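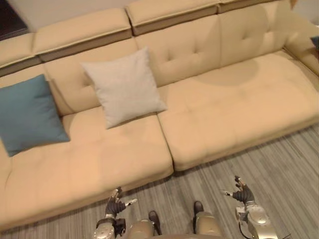

Cream sofa and striped gray carpet.

Kesgate Neighbors Against Racism
Minutes of the open meeting, March 17, 2018

Chair: Eilidh Moffat
Minutes: Arnout Van Loon

1. Last minutes
Accepted with one correction. The leaflet order was 400 pieces and the printer has confirmed this number.

2. March in May
The nationalist group has announced a march from Barkus Square to the station. Eilidh has written to the police to ask which route is permitted, and she did not receive an answer yet. It was discussed if we should stand at the square or at the station. Most were in favor of the station. Ms. Alaoui was against, for the reason that the side streets there are narrow and people can be held in them for a long time. Decision is moved to the next meeting.

3. Travel
The Atberg group offers us 6 places in their minibus for the regional meeting. Two places are already taken. Names to Arnout by e-mail, please.

4. Legal observers
We need four persons and have two. The training takes one evening and is free.

5. Leaflets
The text was read aloud. The second paragraph is too long and will be made shorter by Ms. Alaoui. The phone number on the back must be checked before printing.

6. Other business
The banner needs new poles. Arnout will ask for a price.

Meeting closed. Date of the next one will be sent by e-mail.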